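About Kaletti Colour and Coatings

Coating specification, testing and training
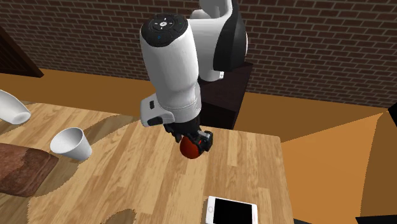 Elspeth Lindsay asked whether a coatings lab could be trusted to say a coating was not needed. The question was put at our first open evening in Jernemham and it has shaped how we write reports. If bare timber, bare concrete or an existing finish will meet the service conditions, the report says so on the first page and the fee does not change.

What we do

Kaletti tests paints, varnishes, oils and clear sealers for builders, joinery shops, local councils and owners of older buildings. We do not manufacture or sell coatings and we take no commission from anyone who does. Work falls under three headings: specification, testing and failure investigation. Training is run separately and is described further down.

Specification

A specification from us sets out the substrate, the surface preparation, the product type, the number of coats, the dry film thickness for each coat and the conditions under which work must stop. Product types are named generically. Where a client has already bought a product, we assess it against the same criteria and note any departures.

Moisture content limits are stated for timber at the time of coating, measured at mid-depth and away from end grain. For masonry and concrete we specify the test method as well as the limit, as readings from different methods are not interchangeable. Specifications for exterior work include a maintenance interval and the signs that should bring it forward, such as chalking, loss of gloss on north-facing elevations or cracking at joints.

Testing

The laboratory carries out adhesion testing by cross-cut and pull-off, dry film thickness measurement, gloss and colour measurement, scrub resistance, and accelerated weathering under ultraviolet light and condensation. Test panels are conditioned at a controlled temperature and humidity before any measurement is taken. Each set includes an uncoated control and a reference panel prepared with a coating of known behaviour.

Accelerated weathering results are reported as a ranking between panels in the same run. We do not convert hours in the cabinet to years on a wall. Clients who need a service life estimate are directed to the outdoor exposure racks at Hustorska, where panels are mounted at a fixed angle facing the equator and inspected every 4 months. The racks hold a number of long-term sets prepared by us for comparison, and the results are available to clients at no charge.

Failure investigation

Most investigations concern peeling, blistering, staining or early colour loss. A site visit is made first. We record the condition of the film, take moisture readings, lift samples where the owner agrees and ask for the purchase and application records. Samples are sectioned and examined under a microscope to establish the number of layers and the point at which the film has separated.

The report distinguishes between what was measured, what was inferred and what could not be determined. It does not assign blame. If the matter is in dispute, both parties may attend the site visit, and both receive the report at the same time.

Paint on buildings of a certain age may contain lead. We test for this before any sample is lifted or sanded, and the work stops until the result is in.

Training

Courses are held in the Sorensen building, on the ground floor. Class size is limited to 25. The programme covers surface preparation, reading a data sheet, brush and spray application, wet film measurement and site records. Spray work is done in the extraction booth and attendees must bring their own fitted respirator. The introductory course runs over 3 days and is offered in February and July. No prior experience is assumed. Shorter sessions for joinery shops can be arranged on their own premises, provided there is adequate ventilation and a power supply.

People

Esperanza Lindgren is the technical director and signs all reports. She trained as a polymer chemist and worked in marine coatings before joining the laboratory. Bench work, site work and training are shared among the remaining staff, so the person who takes the samples is usually the person who answers questions on the results.

Samples and enquiries

Panels should be labelled on the back in pencil, wrapped individually in paper and packed flat. Do not use plastic film against a fresh coating. Liquid samples must be in sealed metal tins with the batch number legible and a copy of the safety data sheet enclosed. The sample counter is open from 8 am and closes at 4 pm. Turnaround for adhesion and thickness work is about a fortnight; weathering depends on cabinet space and is quoted at the time of booking.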